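June, morning

Arm trial, second week. Coffee first, then notes, because I never get to them after lunch.

Statley wants an answer by the end of the month – keep it or send it back. 1190 a month for the lease and that's with the basic gripper. The soft fingers are extra. Training calls are extra too, found that on page two of the quote in small gray type. Hamada charges less but you wait on a boat to Padutport and then wait again for customs, and their support line is shut when I'm awake.

Setup on the Brelline software was better than I feared. Plugged in, updated, restarted, updated again. The second update wiped my saved positions. Wrote to support, got a form reply, then a real one an hour later. Fine. Saving copies to the laptop from now on.

10:40

Block runs on the play kitchen. Green one over the stove, yellow one parked on the counter next to the sink. Slow speed, I still don't trust full speed near that faucet. The grip setting in the manual is for something heavier I think, so I brought it down a bit and wrote the number on tape on the laptop lid. Must move it somewhere sensible. Cable loop on the arm bugs me, keep meaning to ask if they sell a clip for it.
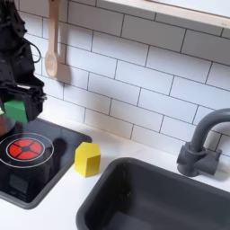 After lunch

Brochure says 98 percent on simple pick and place. No idea what they call simple. Asked for the test sheet, they said they'd "circle back." My own tally isn't long enough to argue with yet, so keep going and stop guessing.

Likes so far – quiet, starts quick, the stop button is big and where my hand goes. Teaching a new move by hand is easy, even tired. Dislikes – the menus, teh menus, the menus. Three screens to change one speed. And it logs out if you leave it alone for a few minutes.

Buying outright is nearly 4000 more than I had set aside, so that's out unless they take the demo unit price down. Will ask. They can only say no.

4:15

Called Statley. On hold, cut off, called again. The demo price "might be possible." Got them to put the return shipping terms in an email at least. It says original box. Where did I put teh box.

To do: find box. Back up positions. Ask about clip. Longer run tomorrow, same blocks, one speed step up.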